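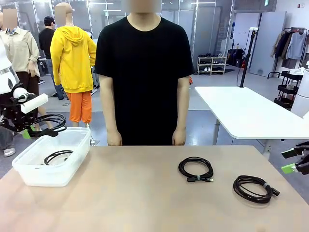

When does the last ferry leave Costello? At 9:20 in the summer and at seven the rest of the year, and in April it is still the rest of the year.

I had the summer schedule. It was folded in my coat pocket, and I had looked at it twice on the bus. I got down to the landing at a quarter past seven with one bag and a box of pears for my sister, and the boat was already past the breakwater with its lights on.

The woman in the ticket booth was pulling down her shutter. She stopped halfway and looked at me under it.

"You have the wrong schedule," she said.

"It says 9:20."

"That one starts in June."

She told me the next boat was at six in the morning and that the waiting room stayed open all night, though the heat went off at ten. Then she finished with the shutter. I heard her lock something, and a minute later she came out the side door in a yellow raincoat and walked up the hill.

The waiting room had four benches, a vending machine and a map of the islands under scratched plastic. Someone had worn a hole in the map at Bullance from pointing at it. I put my finger there too. My sister's house was on the north side, past where the paper was gone.

I called her from the pay phone by the door. It rang for a long time.

"You missed it," she said.

"I had the summer schedule."

"I mailed you the right one."

She had. It was on my refrigerator under a magnet. I didn't tell her that. She said the house sale was set for Monday at ten and that the buyer's lawyer was coming over from Sokeo on his own boat. If I wasn't there to sign, he would charge us 300 dollars and go home again.

"I'll be on the six o'clock," I said.

"Did you bring the pears?"

"Yes."

"All right, then," she said, and hung up.

A man came in around eight with a thermos and a dog. He said he wasn't waiting for the boat. He lived up the road and his wife was having people over. He sat on the bench across from mine and the dog lay down on his feet. I gave him a pear and he cut it in half with a pocketknife and gave some to the dog.

"Who've you got over there?" he asked.

"My sister. We're selling our father's house."

"Which one?"

"The green one past the church. 119 Shore Road."

He thought about it. "He had the skiff with the patched bow."

"That's him."

"He owed me for an anchor," the man said. He didn't sound angry. I asked how much, and he said twenty dollars, but that was a long time ago and it wasn't much of an anchor. I took a 20 out of my wallet. He looked at it for a while – long enough that I thought he would wave it off – and then he folded it and put it in his shirt.

He left at half past nine. At ten the heater ticked and went quiet. I put on my other sweater and lay down on the bench with the bag under my head. The wind was coming from the water and the door moved a little on its latch.

I slept some. When I woke up, the windows were gray and there was a blanket over me, an old plaid one with dog hair on it. The thermos was on the floor by the bench. The coffee in it was still hot.

The shutter went up at 5:40. I bought my ticket and asked the woman if she would give the blanket and the thermos back to the man with the dog.

"Leave them on the bench," she said. "He'll be down tonight."

I folded the blanket and set two pears on top of it. Then I carried the box out to the landing, where the boat was coming in.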